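Visit > Open Buildings > Questions and answers

Nekau House Open Days: Frequently Asked Questions

Nekau House opens its doors every August so that people can see the inside of a building that is closed to the public the rest of the year. The answers below cover tickets, access, the tours and the exhibition. If your question is not answered here, ask at the front desk when you arrive or write to the open days office.

What is Nekau House?

It is a former telephone exchange, built of brick over a steel structure. The switch room on the second floor is the largest space and still has its original tall windows. The upper floors have been offices since the exchange closed. The ground floor is rented to small businesses.

Why isn't it open all year?

The offices are in daily use and the main stair is the only public way up. The building owner, Uddin, agrees to the open days each year on the condition that visitors stay on the marked route.

Do I need a ticket?

You do not need a ticket for the ground floor or the exhibition. You need one for the guided tour, which goes up to the switch room and the roof. Tour tickets are free and can be reserved online starting in the month before the event. Any that are left are given out at the front desk each morning.

How big are the tour groups?

Each tour takes 22 people. This is the limit set for the roof, and we cannot add anyone to a full group, including small children.

How long does the tour last?

Plan on an hour and a half. There are four flights of stairs and a short stop on each landing. The last tour leaves at 4 p.m.

What can I bring with me?

Small bags are fine. Large backpacks, suitcases and folded strollers have to be left in the coat room on the ground floor, where you will be given a numbered tag.

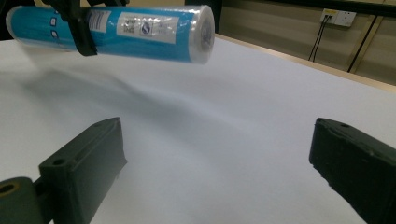 Food and drink can be carried in your bag but not opened above the ground floor. The switch room floor is the original cork and it stains easily. The same goes for anything you bought on the way over, so please leave it in its packaging until you are back outside. A cylinder still in its clear plastic wrap, like the blue one shown here, can stay in your bag for the whole visit. Glass bottles must be left in the coat room. Water is available on the ground floor next to the restrooms.

Can I take photographs?

Yes, on all floors, for personal use. Please do not use a tripod or a flash on the stairs. If you want to publish your pictures or use them for paid work, write to us at least two weeks ahead and tell us which rooms you are interested in. We do not allow drones on or over the roof.

Is the building accessible?

The ground floor and the exhibition are step free from the side entrance on the parking lot side. There is an elevator to the second floor, but it is small and will not take larger powered chairs. The roof can only be reached by stairs. Visitors who cannot use the stairs can join the tour for the switch room and wait there with a guide while the rest of the group goes up. Let us know when you reserve so that the guide is expecting you.

Assistance dogs are welcome everywhere except the roof. Other dogs are not allowed inside.
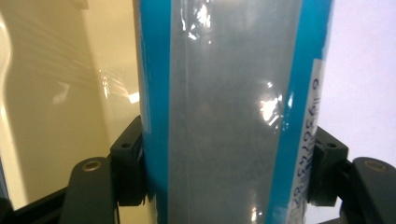 There are benches on the first and second floor landings. Folding stools can be borrowed from the front desk and carried around the exhibition. Large print copies of the floor plan are kept at the desk as well.

What is in the exhibition?

This year's exhibition is called Monora and is about buildings in the city that have changed use more than once. It was put together by the architect Chaminda Matubbar, who worked on the repair of the Nekau House windows. It has models, survey drawings and a set of floor plans that show the exchange at different dates. The drawings of the switch room were made before the equipment was removed, and most of them have not been shown before.

Are the models original?

Most were made for the exhibition at the same scale, to make them easy to compare. The model of the exchange is older. It was made for a planning application in the years after the exchange closed, and its rear wing was never built. Please do not touch any of the models. There is a separate set of sample bricks and window parts that can be handled.

Can I buy the drawings?

The originals are not for sale. Prints of four of them are sold at the front desk, rolled or flat. A booklet with the text of the exhibition panels, printed by Primix, is also available. Cards only.

Is there a talk?

Chaminda Matubbar will give a talk in the ground floor meeting room on the repair of the steel windows and how the missing panes were matched. It is free, with no reservations, and the doors open 22 minutes before it starts. The time is posted at the entrance. The talk is not recorded.
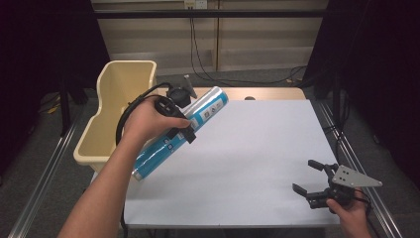
Seats near the door are kept for people who need to leave early or who would have trouble reaching the middle of the room. If the room is full, you can still visit the exhibition, which stays open during the talk.

Can I bring a school group?

Groups of more than ten should contact us before coming. We can set aside a full tour for a school in the morning, with one adult for every eight students. There is a worksheet for ages nine and up that covers the brickwork, the windows and the stair.

Where do I park?

The parking lot behind the building is reserved for permit holders on open days. Street parking is limited. The bus stops across from the main entrance, and there are bike racks at the side door.

What happens if it rains?

The building stays open. The roof is closed in heavy rain or high wind, and the tour then ends in the switch room. The guide makes that decision at the foot of the roof stair.

I left something behind. Who do I contact?

Items found in the building are kept at the front desk until the end of the month. Send us a short description and the day you visited, and bring some form of ID when you pick it up.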